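Brullbridge Water Service
November 20, 2023

1/ The Brullbridge Water Service wishes to update residents on the programme of tap water sampling in Brullbridge, Tindall and Lurbridge. This thread sets out what is being done, who may be contacted and what households are asked to do.

2/ Samples are being collected from 701 homes. Addresses were drawn at random from the billing register in May. Letters have been sent to every household selected. If you have not received a letter, your home is not in the present round.

3/ A member of staff will call between 9 am and 4 pm and will carry a card with a photograph and a staff number. The visit takes a few minutes. One bottle is filled at the kitchen tap and one at any outside tap, where there is one.

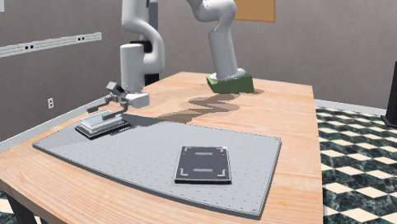

4/ Residents are asked not to run the kitchen tap for 30 minutes before the visit. Please do not remove or clean a tap filter beforehand. Water softeners should be left as they normally are.

5/ The older streets of Tindall have a larger share of the addresses. Many houses there still have lead supply pipes between the street and the kitchen. The pipe inside the property boundary belongs to the owner. The pipe in the street belongs to the Service.

6/ Where a result is above the permitted level, the household will be told by telephone on the same day and in writing within 4 working days. A second sample will be offered without charge.
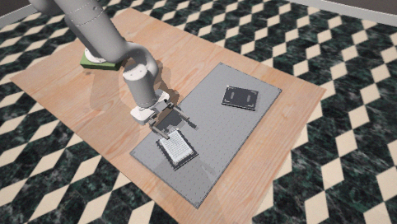 7/ Owners who wish to replace a lead pipe may apply for a grant of up to £800. Applications are open to landlords as well as to those who live in their own homes. Tenants should ask their landlord to apply on their behalf.

8/ Work on the Hirkimier main is a separate matter. Residents of Hirkimier may notice cloudy water for a short time when the supply is restored. Running the cold tap until it clears is normally enough. If it remains cloudy after an hour, please telephone the number on your bill.

9/ The full results will be published by street, with no house numbers shown. Printed copies will be placed in the libraries at Brullbridge and Lurbridge. Enquiries regarding this programme should be addressed to Fitzgerald Villanueva, Head of Water Quality.

Print this page | E-mail this thread
Shares: 19 | Comments: 4

Comments

marsh_lane_jo: We had our letter but we're away that week. Can a neighbour let them in?

Brullbridge Water Service: Yes, any adult may do so. Please ring beforehand and give the neighbour's name.

P. Ockley: Does the grant cover putting the front path back afterwards? Ours is old brick and I'd want it done properly.

tindall_terrace: Same question as above. Also our landlord never answers letters.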